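Feltmont Magazine
Home Storage
By Vlasta Petek
5/12/22

Clear Boxes, Small Parts: What to Check Before You Buy a Drawer Full of Them

Transparent plastic boxes with hinged or lift-off lids have become the default container for screws, beads, fuses, sewing notions and anything else smaller than a thumb. They are cheap, they stack, and the contents can be identified without opening them. They also fail in predictable places, and most of those places are on the lid.

For this article I used 12 boxes from the Drorkari and Koster ranges over one winter, starting in December, in a repair workshop in Vustska. The boxes held machine screws, washers and watch batteries. Each was opened and closed 400 times by hand, and the hinge, rim and corners were checked after every 20 cycles.

Rigid clear boxes are usually molded in polystyrene. It is stiff and optically clean, and it cracks when bent. Polypropylene is cloudier and flexes well enough to be molded as a living hinge, with lid and base in one piece. A fully clear box with a separate lid therefore tends to rely on small pins or bumps that seat in matching holes. The wall around the hole is thin and carries the load each time the lid is forced past its stop.

Lifting the lid by one corner puts a twist into the panel. A raised rim stiffens it considerably, and flat lids without one bowed visibly in use. The better technique is to lift at the center of the front edge and hold the base down with the other hand. On a separate lid, release one hinge side first, then slide the other free.
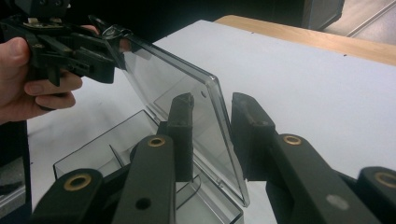
Nermina Živković disagreed about the hinge. In her view a lid that comes off completely is the better lid, and she removes every one of hers on the first day and sets it back on top like the cover of a shoebox. She has lost a few fuses that way when a box was tipped, and considers the price acceptable.

Her method works in a drawer. It does not work in a bag or on a shelf above head height, where the hinge and latch are doing the job of keeping the box shut.

Dividers deserve more attention than they get. A fixed divider is molded with the base and seals along the floor. A removable one slides into grooves and leaves a gap underneath, and thin washers will migrate through it. Test with the smallest part you intend to store. A divider that stops short of the rim also leaves a path over the top when the box is turned on its side.

Cleaning is simple. Use lukewarm water, dish soap and a soft cloth. Alcohol and many spray cleaners can craze polystyrene, starting at the corners. Paper towels leave fine scratches that show up under a desk lamp.

Of the 12 boxes, three cracked at a hinge hole and one at a corner. The Koster 1411, a shallow box with a single fixed divider, finished the test with scratches only. Spare lids are sold separately for that model and should be ordered with the box, as the molds are revised from time to time and older bases may not accept a newer lid.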